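The arm in the test kitchen at Lometti has a maintenance sheet taped to the inside of its controller cabinet. It runs to one page. The technician who wrote it has looked after the cell since it was commissioned in March, and she thinks a second page would mean that the first one had stopped being read.

The cell is a single six-axis arm on a pedestal, a parallel gripper with two tapered fingers, a camera mounted behind the wrist, and a table. It handles small kitchen appliances: lids on, lids off, handles gripped, switches pressed. Drurnska supplied the arm and the controller. The gripper is a separate purchase, and so is the software layer, a package called Jiderar that runs the recorded motions and logs the joint currents.

We talked in the workshop next door, where she had a spare set of fingers on the bench and a torque screwdriver next to them.

She starts each morning by power-cycling the gripper on its own, before the arm is enabled. "The gripper homes against its own hard stop," she said. "If it homes while the arm is holding a pose, the reaction goes into the wrist, and you get a small offset in the force reading that stays with you all day. So the gripper first, then the arm, then zero the force sensor with the fingers open and nothing in them."

The order is on the sheet. It was added after a week in which the arm set lids down 3 mm too high and let go of them. The force sensor was reading contact when there was none. She spent two of those days looking at the camera calibration, which turned out to be fine.

The fingers are the part that wears. They are printed in black nylon and held by two screws each, and the tips narrow to a point so that they can get in beside a knob or under a rim. The narrow tip is also where they fail. "You don't see a crack," she said. "You see the grip width drift. The controller thinks it has closed to a certain number and the tips are splayed, so the real gap is bigger. I check with a gauge block. If the reading is off by more than I like, both fingers come off."

Both, always. A new finger opposite an old one closes off center, and the camera offset is measured from the center of the grip. She replaces them as a pair after 40 hours of running time, sooner if the gauge block says so. The screws go in with thread locker and are tightened alternately. After that the tool center point is taught again, using a steel pin fixed in a block at the corner of the table. The routine brings the point between the fingertips to the pin from several directions, and Jiderar works out the rest.

"It gives you an error figure at the end. I write it in the log whether it's good or bad. People only wrote down the bad ones before, and then you have nothing to compare with."

Glass and polished steel take up much of her time. The wrist camera uses an infrared pattern for depth, and neither material returns it well. A glass lid reads as a hole, or as the bottom of the pot beneath it. A steel rim reads as a scatter of points, some of them well behind the table. Her fix was to stop asking the camera for the height of anything transparent. The program takes the position of the knob from the color picture, and the height comes from touch: the arm lowers slowly with the fingers closed until the force sensor sees a light contact, backs off, opens, and then goes down for the grip.

"It costs time. The cycle is longer by a few seconds," she said. "I would take the few seconds. The other way we were pressing on the glass."

The descent is limited in software and also by a stop in the controller's safety settings, which sits 5 mm above the tabletop. She does not let anyone change that second value from the operator panel. It has a password, and the password is kept in the workshop.

Lighting was changed once. The original fixture was a bright strip directly over the table, and it put a hard reflection on every lid. A diffuser panel from Văn went up to one side, and the strip came down. The table was refinished in a matte pale gray at the same time. She is less happy with the table than with the lamp — white appliances on a pale surface leave the segmentation with little to work on, and a white cord is close to invisible to it. A darker mat has been ordered.

Cords get their own line on the sheet. They are to be led toward the wall, away from the side the arm approaches from.

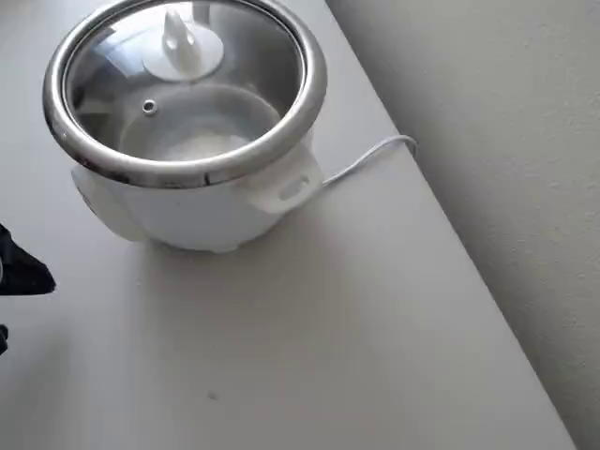
How often does the camera need to be recalibrated to the arm?

Once a month if nothing has been touched, and again whenever the camera bracket or the wrist cable has been off. She uses a printed target on an aluminum plate, and she wipes the lens first with a dry cloth.

The wrist cable is the one component she would design differently. It carries camera data and gripper power in one jacket, and it flexes at the fifth joint on every approach. The first one failed inside the jacket, with no damage on the outside. The camera dropped out only when the wrist was rolled past a certain angle, so the fault looked like software for a while. She found it by running the joint back and forth by hand with the log open. The replacement has a larger loop and a clamp on each side of the joint, and there is a spare in the drawer.

Steam was a concern before the cell went into use. A cooker that is running vents through its lid, and a wrist directly above it collects the moisture. The approach path now comes in from the side and the arm does not park over the table at all. When a wet run is finished she leaves the arm at its rest pose with the gripper open, wipes down the fingers, and checks the connector at the wrist for condensation.

Backups of the controller are taken before any change to the program and kept on two drives. She has restored from one of them twice. The second time, the restored file had the old tool center point in it, and the first grip closed on air beside the knob. Re-teaching the point after a restore is now the last line on the sheet, written in by hand under the printed text.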